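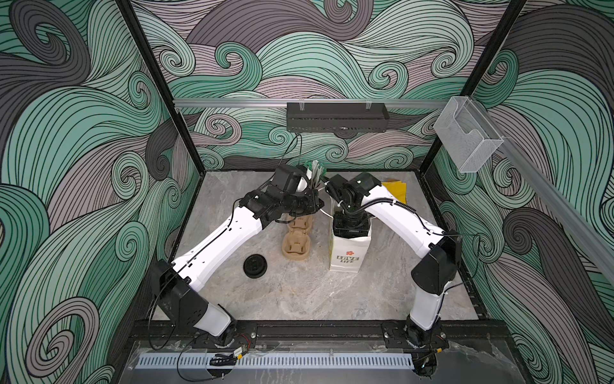 Bag, cup carrier and one lid, all on the marbled floor.

Home – Forums – Takeout and Catering – Packing and Supplies – New Posts – Log In

Thread: Where do the straws go when you pack a drinks order?

grilia_counter
We do a lot of drinks orders to go at Grilia and I'm trying to get everybody packing the same way. The photo has the stuff I'm talking about: white paper bag (the one with the red flower and LOVE LIFE on it), tan molded-pulp carrier, black lid, and the white things with green tips in a bundle. I want the carrier and the bag to go out together. Right now half the shift puts the small items in the bag first and the other half drops them in last. Which do you do, and does anybody leave them out of the bag completely?

E_Campos
Last, always. If they go in first, the food sits on them and the customer has to unpack the whole bag to find them. We stand them up along the side and fold the top of the bag over once.

tmhirano
Disagree. If you put them in last they poke up past the fold and the bag won't close. Ours go in first, flat against the back panel, and the boxes hold them there. We send out nearly 200 bags on a busy day and I hear about missing straws maybe once a week.

E_Campos
Depends on the bag height then. Ours are tall. What size are you using?

tmhirano
The short Esska ones, case of 839. Weird number, I know, that's what the invoice says.

mylene_u
Are those straws in the picture or stirrers? I can't tell with the green ends.

grilia_counter
Same question applies to both for us. Anything long and thin.

mylene_u
OK. For straws I wouldn't use the bag at all if there's a cup carrier. Put them in an empty well. If all the wells are full, rubber band them to the receipt. Drinks and straws stay together and the food bag can be closed early.

ymizuno99
Empty well is fine until the driver puts a sauce cup in there. We tried it in May and went back to the bag.

Also, check your lids before anything else. One loose lid on the table at the end of an order means you have a cup without one or you pulled an extra. I make people put spares back in the sleeve before they fold the bag.

tmhirano
Agree on the lids. I still say straws first.

grilia_counter
Thanks. We're going to try them last, standing up, with the fold taped. If the bags won't close I'll switch to tmhirano's way. The tape is Ullell, 10 rolls to a box, and it holds on paper well enough.

E_Campos
Put the tape on the fold only – if it runs down over the logo it tears the print when they open it.

Related threads
Pulp carriers going soft with iced drinks
Muñoz lids vs. Esska lids, fit on 16 oz cups
Stapling or taping paper bags
How many napkins per order?

Contact Us – Forum Rules – Copyright Takeout and Catering Forums – Back to Top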